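Re: Are the Bondley rainwater rebate figures rubbish?

gumnut_dave
Posts: 246
Got the council flyer in the letterbox again. It says a 5,000 litre tank on a normal roof will save the average household $2,596 over its life. Has anyone here got anywhere near that? I've had a tank since December before last and my bill has gone down by the price of a pie.

tharunk
Posts: 102
Depends what it's plumbed to. If it only feeds a garden tap, you're not going to see much. Mine runs the toilets and the washing machine and I'm happy with it.
— Tharun Kotian, Rallis

gumnut_dave
Happy with it how, though? Happy as in you've compared bills, or happy as in you like looking at it? No offence, but everyone who's spent the money says they're happy.

tharunk
Compared bills. Down $50 a quarter. Same people in the house, same garden.

Wirby_Sue
That's before the pump. Did you take off the power for the pump, and the filters? And pumps die. My neighbour is on her third. The flyer doesn't mention pumps at all, I went through it twice.

tharunk
Fair point on the pump, I haven't metered it separately. Can't see it eating the whole lot.

Wirby_Sue
Neither can I, but "can't see it" is how the council does its sums too.

zkirui
I wrote to Bondley council and asked where the number came from. The reply said it was "based on modelling". I asked whose modelling, what roof size and what rainfall. That was weeks ago. The rainfall matters because Gotau gets a good deal more than we do on this side of the range, and both towns got the same flyer.

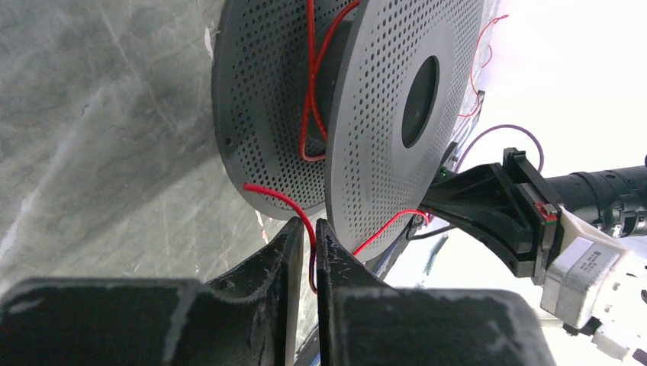

Two perforated grey discs, red wire

The bit about tanks in issue 14 of the residents' newsletter, page 6, is just the flyer typed out again, same dollar figure, same wording. So when people tell me they've "read it in two places", they've read it in one.
Zawadi

old_mate_rallis
You lot would argue with a tap. Water's free when it falls on your roof. Put a tank in and stop whingeing.

gumnut_dave
The tank isn't free, mate. Neither was the slab, or the plumber, who charged me for a second visit to bring the fitting he left behind on the first.

old_mate_rallis
Should've done it yourself.

Wirby_Sue
Then you don't get the rebate. Licensed plumber only, it's in the small print. I'm not against tanks, by the way. I've got one and the lemon tree loves it. I just don't believe the number.

tharunk
I'll put a plug-in meter on the pump and post the reading after the next bill. If it's bad I'll say so.

zkirui
Please do. One real bill would be more than the council has sent me so far.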